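In Praise of the Shallow Basket

22/05/2025

I have come around, after many years of owning the wrong containers, to the belief that a house with children in it needs fewer lids. I say this as a person who once bought 8 matching plastic tubs with snap-on tops, labeled every one of them, and felt very pleased with myself for the better part of an afternoon.

The tubs were deep. That was the selling point, I suppose, and it was also the trouble. Whatever went in first stayed at the bottom until somebody got impatient and turned the whole thing over on the rug. My grandson wanted the toy carrot, and to get to the carrot we had to meet every block, bus and plastic dinosaur in the house. Then of course it all had to go back in, and you can guess who did that part.

What changed my mind was a visit to Pondstead, the little play center near my daughter's place, where the pretend food is kept in low baskets up on the tables. A child of two can look in, see what there is, and help herself. I stood there with my coat on and thought about my tubs at home, and I felt a little foolish.
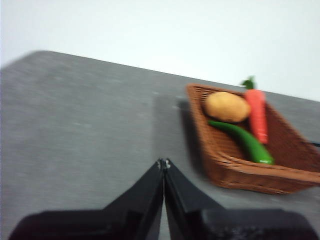 Toy vegetables in a low wicker basket, potato and carrot among them.

I am fond of wicker for this, I admit, and part of that is plain sentiment. My mother kept rolls in a basket a good deal like it, and the sound of it being set down on the table meant that supper was nearly ready. But there is a practical side too. Low, flared sides let small hands in from any direction, and a carrot with a good head of leaves can poke up over the rim where everybody can find it. Nothing needs a label when you can simply look.

Now, a friend of mine objects that open baskets gather dust and that toys wander off from them, and she is right on both counts. Mine get shaken out over the back step when I remember. As for the wandering, I've found a potato in my slipper and another in the mailbox, and I can't say the lids ever prevented that sort of thing. They only made it less likely that the potato would come home again.

The other objection is that a shallow basket doesn't hold much. Well, no, and I've grown to like that. When it's full, it's full, and something has to go up in the closet until November or be passed along to the neighbors. I kept two of the tubs for winter boots. They do very well with boots.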